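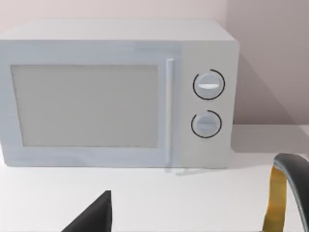
Case documentation > Coding and methodology
Thread: Start date for a travel ban that was never served

fieldnotes_k
I have a coding question on travel bans in Plirora, specifically bans on people who were questioned and let go without charge. The person in my file was questioned in the Achari prosecutor's office, released the same evening, and heard nothing further. Much later he was stopped at passport control and told there was an order against him. The gap between release and the stop at the border is 573 days. No order was served in that time. His lawyer has since been shown a copy at the registry window but was not allowed to photograph it. She noted the date on it, and that date is the day of the questioning.

Greltirent gives me one field for "restriction start". Do I enter the date on the order or the date he found out? The two give very different durations and the duration goes into the annual table.

oblique_stroke
Date on the order. A restriction has legal effect from issue, whether or not anyone tells the person. If he had gone to the border the week after questioning he would have been turned back then.

fieldnotes_k
That assumes the order existed the week after questioning. All we have is a date typed on a document seen for a few minutes by one lawyer.

oblique_stroke
Then mark the source as "seen, not held" and enter it anyway. The field asks when the restriction started. It doesn't ask when it was proved.

marginalia
I disagree with oblique_stroke. Article 17 of the Plirora procedure code says a ban takes effect on notification to the person or to counsel. An order sitting in a drawer is not in force under their own law. If we code from the date of issue we are crediting the prosecutor with a valid order for the whole of that period, and our own legal section then argues that it was void for want of notice. The table and the report would contradict each other.

oblique_stroke
The article says it takes effect "as against the person" on notification. The border service is bound from receipt. Those are separate effects. I have read the appeal decisions on this and the court treats them separately too, mostly to the disadvantage of the applicant.

marginalia
Which decisions? The ones I have seen dismissed the appeals as out of time, counting from notification. You can't run the appeal period from notification and the restriction from issue without saying why.

oblique_stroke
The court does exactly that and does not say why. I am describing the practice. I am not defending it.

tern
I maintain the export scripts for Greltirent at our end, so a practical point. "Restriction start" accepts one value, but there is an events table underneath. You can add an event of type "order issued" and another of type "order notified", each with its own source and confidence grade. The annual table draws on "restriction start" only, but anyone who queries the events can get both. Most people never open the events tab because it is collapsed by default.

fieldnotes_k
Thanks, I had not seen the tab. It still leaves me with one value for the table.

tern
Yes. The software can't settle that. The codebook says "the earliest date on which the restriction is documented to have applied". I read "documented" as requiring something we hold.

oblique_stroke
A signed note by counsel is a document.

tern
It is a document recording that she saw another document. The codebook grades that as 2 for confidence, where a certified copy is 1. Grade 2 entries are allowed in the date fields but are filtered out of the durations unless you switch the filter off. So if you enter the order date at grade 2, he drops out of the average altogether. People should know that before they choose.

fieldnotes_k
I did not know that, and it changes my view. Under oblique_stroke's approach the case disappears from the durations. Under marginalia's it stays in but with a shorter period.

marginalia
And the shorter period is the one you can defend if the ministry writes in. They wrote in last July over a case where we had used the order date and the order turned out to be a draft with no seal. We had to reissue the table. I'd rather understate.

quietdocket
Understating isn't neutral either. Bans that are never served are the ones that run longest without anybody knowing. If every unserved ban is coded from the day of discovery, then secrecy makes the ban look shorter in our figures. The practice we most object to comes out looking mild.

marginalia
That is an argument for a separate column. It is not an argument for putting a weak date in a strong field.

quietdocket
I would support a separate column. I asked for one when we moved off the old spreadsheet and was told that the schema was frozen.

tern
It was frozen for the migration. It isn't now. A computed column "days unserved" is easy if people fill in both events. The problem will be the back file, where one date was entered and the other thrown away.

lowerreach
Coming at this from the litigation side. I had a similar file out of Allivano, where the client was a former ward councillor and not an activist of any sort. Two things that may help fieldnotes_k.

First, ask counsel to apply for a certificate of extract and not a copy of the order. The registry refuses copies as part of the investigation file, but an extract gives only the order number, the date and the issuing office, and at Allivano they have been granting it. I can't speak for Achari. An extract would take you to grade 1 on the date.

Second, the border officer should have given him a refusal slip. It carries the date on which the border service received the order. People throw it away or never ask for it. If he has it, you have a third date, and in my view it is the one that matters, as that is when he could first have been stopped.

fieldnotes_k
He has a slip. I have a poor scan. There is a reference number and two date stamps, one of which is the day he was stopped. I took the other for a print date for the form.

lowerreach
Check whether it sits beside the reference number or at the foot of the slip. At the foot is the form. Beside the reference is receipt.

fieldnotes_k
Beside the reference. It is five weeks after the questioning.

oblique_stroke
So the ban was in operation for nearly the whole period, which was my point.

marginalia
It was operable from that date, on the evidence of a stamp. I accept the receipt date as a start, because it is on a document we hold and it was issued by the other side. I still don't accept the typed date on the order. You now have five weeks in which the order either existed or was written afterwards and backdated, and the slip does not tell you which.

oblique_stroke
Agreed on that much. I would still record the typed date as an event.

tern
Suggested entry, then. "Restriction start" is the border receipt date, grade 1, source is the slip. Events: order issued, grade 2, source is counsel's note. Order received by border service, grade 1. Order notified, date of the stop, grade 1. There is no event type for receipt at present, so use "other" and put "border receipt" in the label exactly like that so that I can find them later.

quietdocket
Is the scan legible enough for grade 1? You called it poor.

fieldnotes_k
The stamp is legible and the officer's signature isn't. I'll ask the family for a better one. The original is with them and not with the lawyer.

lowerreach
Get it before the renewal falls due. At Allivano they asked for the slip back when the ban was renewed and did not return it.

marginalia
Does the ban have an expiry? Fixed term or "until further notice"?

fieldnotes_k
Counsel's note doesn't say. I'll ask her to look for it when she applies for the extract.

tern
Leave "restriction end" blank in that case. Please don't enter the default term. We had several done that way and they all dropped off the active list as lapsed when they hadn't been.

fieldnotes_k
Understood. Entered as tern set out, end date blank, extract requested. I will post what Achari says to the application.

quietdocket
I've opened a request for the "days unserved" column. Comments on the wording go there please. Marginalia, you will want to look at how I have defined service on counsel.

marginalia
Seen it. It needs to exclude showing the order at the window. I've left a note.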